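Tiempo de lectura: 3 min

Hilo sobre el cierre de la crianza en Elberg. Datos de bodega, sin notas de cata. Para eso está la ficha.

1/ El lote es tinto, una sola parcela (Mamdale, suelo franco-arcilloso, orientación norte). Entraron 2,261 kg en cajas pequeñas. Despalillado total, sin estrujar. Maceración prefermentativa de tres días a 8 °C.

2/ Fermentación con levadura seleccionada, temperatura máxima 27 °C. Dos remontados diarios hasta densidad 1,020 y uno diario a partir de ahí. Descube con azúcares residuales por debajo de 2 g/l.

3/ La maloláctica se hizo en depósito. Ya sé que en barrica integra mejor. También sé lo que cuesta calentar una nave entera en enero para que siete barricas terminen a la vez.

4/ Reparto de la crianza: cinco barricas de roble francés de segundo y tercer uso, dos nuevas. Tostado medio en todas. El tonelero es Toltden, grano fino, secado natural de 24 meses según factura.

5/ Control mensual: sulfuroso libre y total, acidez volátil, pH. Rellenos cada tres semanas con vino del mismo lote guardado en depósito siempre lleno. Las mermas se apuntan por barrica. La media del lote no sirve para localizar una duela que pierde.

6/ La barrica 4 subió a 0,61 g/l de volátil en el quinto control. Las demás estaban entre 0,44 y 0,48. Trasiego, corrección de sulfuroso y fuera del ensamblaje hasta repetir analítica. Repetida dos veces: estable en 0,61. Entró al final, en proporción reducida.

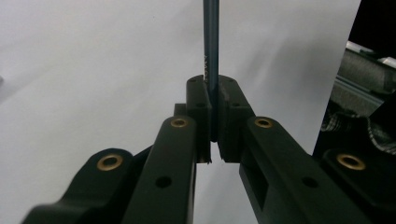
7/ El ensamblaje lo hicimos Gülizar Kahraman y yo, con probeta y muestras a 16 °C. Nueve combinaciones, a ciegas, en dos sesiones separadas por una semana. Coincidimos en la misma las dos veces. Las notas de ambas sesiones se guardan con el libro de bodega.

8/ Clarificación: ninguna. Filtración: placas abiertas, una pasada. Turbidez final por debajo de 2 NTU. Puede aparecer poso con los años. Se decanta y ya está.

9/ Producción: 1,000 botellas de 75 cl y 163 mágnums. El resto del volumen ha quedado en depósito para rellenos de la añada siguiente y no se embotellará con esta etiqueta.

10/ De las de 75 cl, 734 están asignadas al cupo de socios. Las demás van a la tienda y a Salameh, que las distribuye en restauración. No hacemos reservas por mensaje privado. El formulario del cupo lleva Wing-sze Wu, y las altas se responden por orden de llegada.

11/ Recogida en bodega de 10:00 a 14:00. Hace falta el número de socio. Si recoge otra persona, autorización por escrito. Los mágnums salen en caja individual y no se mezclan en caja de seis.

12/ Me preguntan por el cierre. Corcho natural, 49 x 24, con control de TCA por partida. En los mágnums, el mismo proveedor. No hay previsión de rosca en este vino. En el blanco sí se está probando, con dos juntas de distinta permeabilidad.

13/ Botella en reposo horizontal, 14 °C, mínimo cuatro meses antes de la primera salida. Quien la abra antes del verano, que la jarree una hora.

14/ Corrección al 4/: las barricas nuevas son de secado de 36 meses. Los 24 corresponden a las usadas.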